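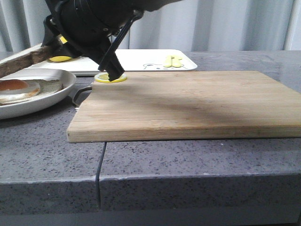

Pandey

I've had the Tralau parallel gripper on my wish list since March, and now that I've been through the whole business of pricing one up, here's everything I'd want on the page before clicking the buy button. The gripper is £850 on its own. The mounting kit is another £319, and yes, you do need it unless your arm already has the right plate on the end (mine didn't, and I found that out at the checkout).

What do you get for the money? Angled fingers with slim tips, a linkage that runs right down alongside them, and a housing that is a fair bit chunkier than I pictured from the drawings. Have a proper think about that last one if you're working under shelves or wall cupboards. I measured the fingers and forgot the wrist, so please learn from me and measure the wrist!

My use is kitchen work at Storudwood, all pretend food and real furniture. Thin flat things are the test I care about. A whole lemon is easy enough to get hold of, but a lemon slice lying flat on a board gives the fingers hardly any edge to work with, and that's where cheap tips let you down. If your jobs are all chunky objects you can spend less than I did and be perfectly happy. 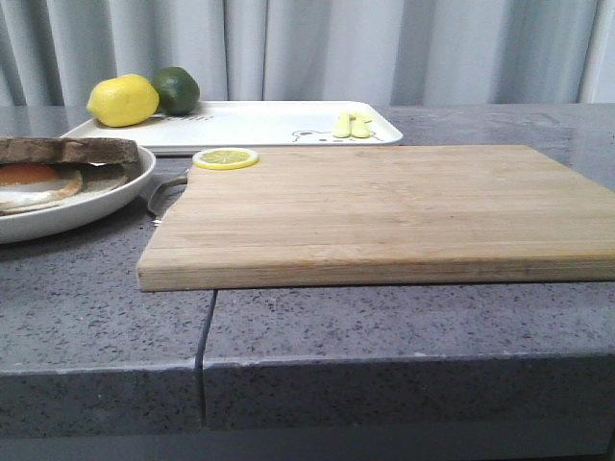
2 min read

Now for the bits that aren't on the price list. I put aside £300 for props and worktop stuff, which felt silly at the time and wasn't. A thick chopping board is worth having, and so is a tray with a low rim, plus a plate and a decent spread of toy food: fried egg, bread, fruit. Buy the food in more than one shape and colour. I'd go for the Tastley set if you can find it in stock - it's not the cheapest, but I like the mix, and the pieces are easy to replace one at a time.

Get a plain curtain for behind the counter as well. It's the dullest thing on my whole order and I'd buy it again tomorrow.

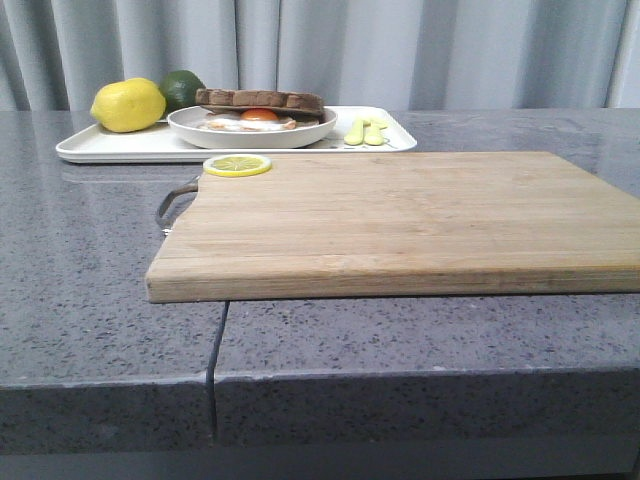

Spare fingertips are the other thing to put in the budget from day one. I ordered two pairs with the gripper and paid one lot of postage, whereas going back for them later means paying it again and waiting. Same goes for the cable. The standard one is fine on a small bench but I wanted the longer one within a week.

Delivery was slower than I'd hoped, so leave some slack if you've got a start date to hit. Prices were right when I checked them on August 1, 2021, and they're before VAT, so do add that on before you show the total to whoever signs it off.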